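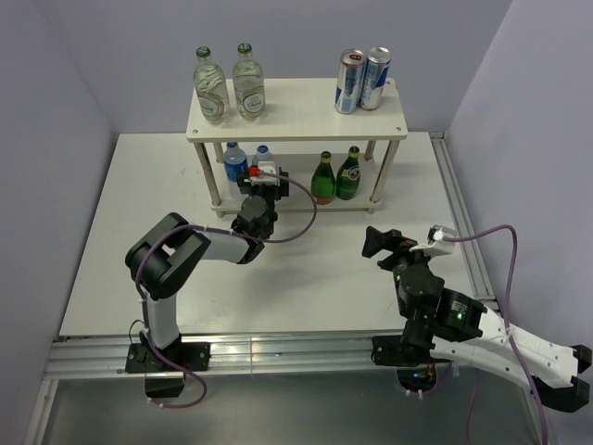
Questions qu'on me pose souvent

Vous venez d'où, au juste ?
De l'administration ! J'ai passé 5 ans au registre des sociétés avant de monter Loltenance avec Despina Tănase (elle s'occupe du droit, moi des gens).

Vous siégez dans des conseils ?
Oui, chez Fetilier, comme administratrice indépendante. Je n'en prends pas d'autre pour l'instant.

Combien coûte un premier rendez-vous ?
300 euros pour 90 minutes, compte rendu compris.

Vous intervenez en conférence ?
Avec plaisir, sauf en août. Écrivez à Valentin Moldovan, c'est lui qui tient mon agenda – moi, je perds tout.

Et le mentorat ?
Je suis cinq personnes par an, pas plus. Les candidatures rouvrent en janvier.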